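The Arm Was the Easy Part

What a small shop learned about budgeting for its first humanoid, one line item at a time

By Hwa-young Ahn

The first spreadsheet had four rows. Robot, hands, shipping, training. Adeel Bugti still keeps a printout of it pinned over his desk, and he'll happily show it to anyone who comes by, because the version that finally got approved had 76 rows and he's proud of every single one of them.

Bugti runs operations at Mustis, a contract packing company that puts together gift sets and desk kits for other people's brands. It's fiddly work. One week it's pens into display stands, the next it's bottles into sleeves, and the orders are small enough that a regular packing machine never made sense. He had been reading about two-armed robots with real fingers for years (his wife says he talks about them at dinner), and when the owners told him to go ahead and put a plan together, he was so excited that he called three vendors before lunch.

"I asked all of them what it cost," he says. "I should've asked what it needs."

What it needs, as anyone who has gone through this will tell you, is a lot of ordinary stuff. Tables at the right height. Power where the robot stands, and then more power for the computer that goes with it. Mats and felt so that things don't slide. Spare fingertips. Somebody's time, and plenty of it! In-ho Sung, who came over from the warehouse side to lead the project, spent his first month on nothing but the room. He moved 2 outlets, fought with the lease over a wall, and wrote up a list of props that ran longer than the robot quote.

I love that list. It has sponges on it, and toy tools, and stationery, and bottles of every shape he could find at the corner store. Sung's thinking was that if the hand could get hold of a cheap thing from the corner store, it had a fair chance with a customer's nicer thing later on. The whole prop budget for the first year came to $1,179, and he calls it the best money in the plan. Compare that with the line for hand repairs, which he won't let me print but which made me put my coffee down.

Where do people go wrong? I put the question to Geum-ok Choo, a planner at Berchtold who has helped smaller companies through this kind of purchase. She had an answer ready. They buy for the demo. A vendor's video shows a robot folding a shirt, so the buyer prices a robot that folds shirts, and then it shows up at a shop that doesn't have any shirts. Choo makes her clients write down their own ten tasks first, in plain words, with the actual objects set out on an actual table. Then she has them cross off half. The five that are left become the acceptance test, and that goes into the contract before anyone talks about price.

She also tells them to split the payments. Part on delivery, part when the robot can do the first tasks, and the last part after it has been running for a season. Vendors grumble, she says, but the good ones sign.

Mustis went that route. The request went out to vendors on 2/24/20, and by April Bugti had a shortlist and a trial table to visit, with a pen and a slotted stand near the top of his task list. He drove out to watch and stayed all afternoon. 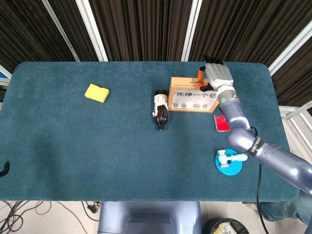
Pen and stand, one of the tabletop tasks that buyers ask to see up close.

Watching fingers work at that scale is a thrill, and I say that as somebody who has sat through a lot of trade shows. It's also where the budget questions get good. How long does a set of fingertips last? Who resets the table between tries, and are they on your payroll? If the customer changes the stand, do you pay for a new round of training, or is that covered? Bugti came home with six pages of notes, and most of them turned into rows.

Software got its own tab. Mustis looked at Vovport for scheduling and at Tutia for keeping track of parts and repairs, and in the end took Tutia first and pushed the other one to year two. Ji-hoon Jin, who keeps the books, was the one who pushed. She wanted to see a repair history before paying for anything that assumed the robot would be up all day. She also added a row called "things we forgot" and put real money in it. It was half gone before the crate arrived.

If you're starting your own plan, Jin's advice is to give that row a number on day one and let the project lead spend it without asking. Sung used his on cable covers, a second stool and a better trash can.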